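Mixed fruit: from carrier bag to serving dish

The August sheet on mixed fruit replaces the one issued last December. It covers the interval between bringing fruit home and putting it on the table, where most bruising occurs. Evdale members who keep a printed binder should discard the old page 5.

Order of unpacking. Fruit in a carrier bag settles by weight, and the soft items suffer for it. Open the bag fully and stand it on a level surface before removing anything. Take out strawberries and grapes first, then bananas, then anything with a firm rind. Do not tip the bag. A strawberry that has carried a banana for the length of a bus ride should be eaten the same day.

Choice of dish. A shallow plate with a raised rim is preferred to a deep bowl for up to 500 grams of fruit. In a bowl the lower layer is out of sight and receives little air. Scalloped plastic dishes are acceptable and easy to wash, although the grooves between the petals hold juice and need a brush.
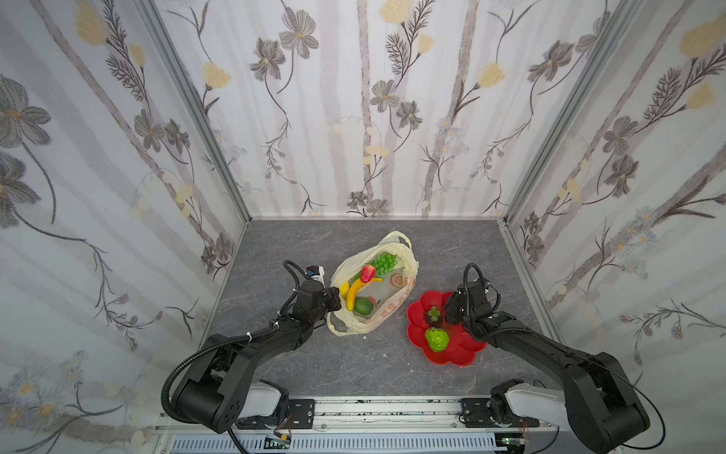

Sipos wrote in after the draft was circulated to say that custard apples should never share a plate with anything firm, as the raised segments blacken wherever they are pressed, and that a folded paper napkin underneath does more good than a better dish. The napkin has been added to the sheet. The rule on sharing has been relaxed to "not touching" - a strict reading would require a separate plate for each fruit.

Mangosteens. Leave the green calyx on until serving. The rind should yield slightly to the thumb; a rind that has gone hard all over usually means the flesh is past use. Place them calyx up.

Bananas. Keep them off the shared plate if the other fruit is already ripe. The Woltesard trial compared plates with and without a banana, and the avocados beside one softened noticeably sooner.

Bags. Thin carrier bags may be reused for dry goods once wiped out and aired. Do not store fruit in them with the handles tied - moisture collects in the folds.

The full sheet is number 206 in the household series. Copies are kept at the Grallon desk, next to the storage tables for root vegetables. Corrections received by 8th August will go into the next printing.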